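Ramora season 3: is Hebden coming back or not?

Started by gatefold_ray

gatefold_ray
Just finished the season 2 finale again and I still can't tell if Hebden is supposed to be dead. We see the boat go under at Pademside, we see the coat on the rocks, and that's it. No body. The credits for the last episode still list him in the main cast. I say he's back by episode 3.

tinroof
Dead. The writers spent the whole back half of the season closing out his story. He paid off the debt, he gave the ledger to his sister, and he told her where the key was. You don't do that with a character you plan to use again.

gatefold_ray
They also left the Haltent storyline wide open, and he's the only one who was in the room when the deal was signed. Who else can explain it?

tinroof
The sister has the ledger. She can read.

marrow99
The ledger only covers the money. It doesn't say who was at the meeting. Go back to the scene in the ferry office, the number on the file is 3396 and that file has never been opened on screen. I think Hebden turns up in flashbacks to cover it and stays dead in the present.

gatefold_ray
Flashbacks would be a letdown. They used them for the first 20 minutes of the premiere last year and it dragged. If he's alive, bring him in on the Pademside side of the story and let the sister find out in person.

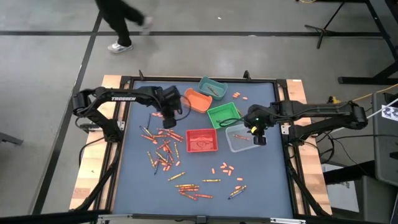

marrow99 wrote that the premiere flashbacks were the best part of the season and that the ferry office scene makes no sense without them. I agree with the second half of that. The first half, no. They could have been cut to five minutes.

tinroof
Five minutes would have lost the scene with the father, and that's the one that sets up Haltent.

oldpier
In the comics Hebden survives and comes back under another name. He's gone for most of a year. The show has changed plenty, but it kept the coat, and the coat is how she recognizes him later.

tinroof
The comics also have two sisters. I wouldn't lean on them.

oldpier
Fair. I still think the close-up on the coat was there for readers.

gatefold_ray
Does anyone know if the September start is confirmed?

marrow99
Only the month. The trailer is supposed to run Saturday after the repeat.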